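Inventory

Hakim Liew had been hired by the estate office at Borkthorpe to write inventories, and he wrote them in one way only. Room, item, material, color, condition, remark. The remark column was for facts that did not fit the other five. In most of his inventories it was blank.

The apartment at Marville was a sublet. The tenants would stay on and the lease would change hands above them, so everything had to be recorded in place, in use, on one visit. He had allowed 47 minutes. The form for a furnished bedroom ran to 200 lines, of which he expected to fill a quarter.

He began with the table because it was the largest item after the bed. Top, black, textured. Edge, red. Shape, angular. Under shape the form offered round, oval, square and rectangular, and he drew a line through all of them and wrote the word in by hand. Leg, red. Foot of leg, wrapped, white, cloth or plastic. He considered whether the wrapping belonged to the table or to the floor. A wrapping that protected the floor was a floor item. A wrapping that stopped a wobble was a table item. He pressed on one corner with his palm and the table did not move, which settled nothing.

He entered it under the table.

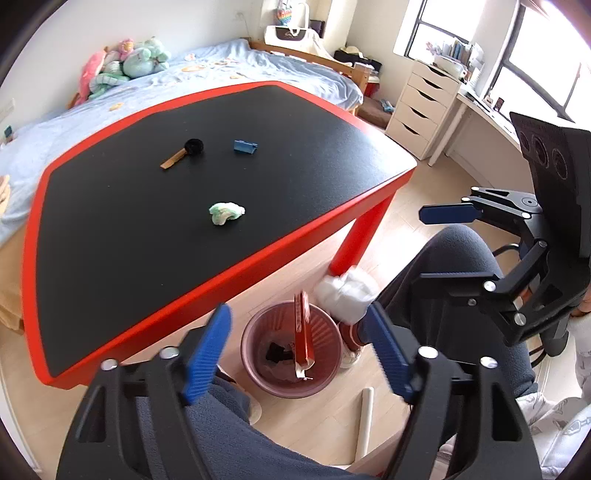
Wastebasket, round, pink, one, with liner. Contents were not recorded. The Borkthorpe office had once sent back a form of his in which contents were recorded, with a note asking whether the landlord was expected to replace them.

Small articles were the difficulty. The rule was that anything worth less than 300 in the local currency went on a single line as "sundries, tenant's own." The brush on the table was plainly sundries. It was black and round with a light wooden handle, and it could have been a stamp. He turned to a new page and gave it a line to itself, then crossed the line out, then wrote "stet" beside it.

The bed took him longer. Frame, wooden. Sheet, light blue, small printed shapes. At the far end, against the wall, plush toys. He wrote "pile" under quantity. The form wanted a number. One was pink and one was mint green, and he knew without looking it up that his sister had owned a green one, that it had been called Nông, and that in the April she moved out it had gone into a carton marked Arkel, after the street she was moving to. The carton had been item 558 on the first list he ever made. He had been 14. The list was for the movers and he had written it in pencil, and under condition, for Nông, he had put "good."

It had not been good. One ear had been sewn back on with black thread.

He checked the outlet on the left wall above the bed. Outlet, one, wall. He wrote "not tested" and initialed it.

With six minutes left he went back to the first page. The quantity for the plush toys still read "pile," and he let it stand. In the remark column he wrote "all to remain together" – a condition he had no authority to impose – and then the date, 8/17/22, and his name in capitals, as the form required.

The office queried the remark. He answered that it was a fact that did not fit the other five columns, and they filed it.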